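3.2 Materials and setting

The produce sorting task used items that are easy to tell apart by shape and color. Corn was kept in the final set after the pilot in June, when Dimas Lau noted that people named it faster than any other item. An ear has a long body, a rounded tip and rows of kernels that stay visible from most sides. A woven basket served as a place to put things.
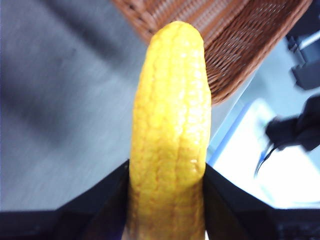
Naming and placing were scored apart. A person could name an item correctly and still put it in the wrong spot, and the Gultineck coding sheet has a separate column for each. Two raters worked through 2247 entries, of which 1885 were complete enough to use. Entries with a missing item name were dropped – a stricter rule than the one in the Wattimena study.

The setting was kept plain on purpose. Earlier work by Prasetyo Simanjuntak found that shelves, posters and patterned cloths near the work surface drew people's eyes away from the items. We used a gray surface against a white wall, with nothing on the wall but outlets set high up.

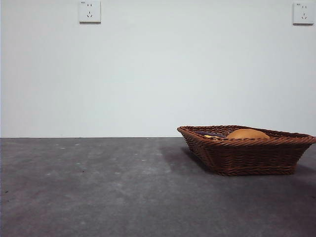
Figure 2. Work surface and wall.

Gray was chosen over white for contrast. Pale items such as garlic and white onion were hard to pick out on the white cloth used in the pilot, while yellow and red items gave no trouble on either. The surface was left in its used state between sessions, and marks on it were not treated as errors in scoring.

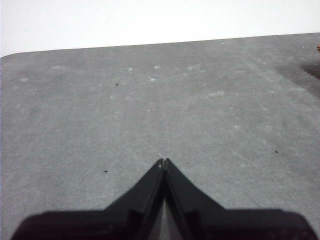 Does a worn surface change how people sort produce?

We found no sign of it in the usable entries. Placing scores on the worn gray surface were close to those from the new one tried in the pilot, and the small gap went away once pale items were left out. Lint and scuff marks may matter more for very small items such as beans or peas, and those were not part of the set.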